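Home | Features | Rooms | Storage | Archive
Search this site Go Advanced search
Print this page | E-mail to a friend

The bed as folding table

By Touran Ansari
January 24, 2019

Few small bedrooms have a proper surface for sorting clothes. The bed does the work, and it does it fairly well. It is wide and sits at a workable height, and a smooth cover lets cloth slide without catching.

Omar Majali, who fits wardrobes for Mollov in Halport, asks clients to sort on the bed before he measures anything. Knitwear goes to the head end, already folded. Jeans stay flat near the foot until last. He allows a shelf depth of some 200 millimetres for knits and 8 hooks or fewer per door.

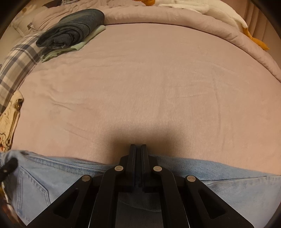

Jeans laid across a mauve-pink comforter, with folded knitwear and a plaid blanket further up.

Soft toys are a separate matter. Majali leaves them at the head of the bed and counts them as bedding – they go back there at night and need no shelf.

Denim takes more handling than its size suggests. The seams are thick, the pockets add a second layer, and the cloth keeps a crease wherever it was last pressed. Elastic-waist pairs are harder again, as the gathered band will not lie flat against the leg. The usual method is to put one leg over the other, smooth towards the hem, then turn the waistband in last. A patch pocket should face outwards, where its stitching does not mark the layer beneath. 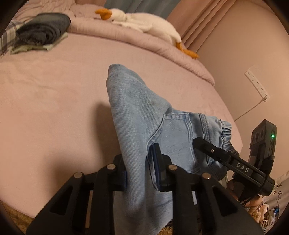 Shelf or drawer

Folded jeans can be stacked on a shelf, seven pairs at most. Above that the lower ones are difficult to pull out. In a drawer they are better stood on the fold, two rows deep, with the waistbands at the bottom. The Ponda drawer insert suits this arrangement, though its dividers are set too close for heavy knits.

Print this page | E-mail to a friend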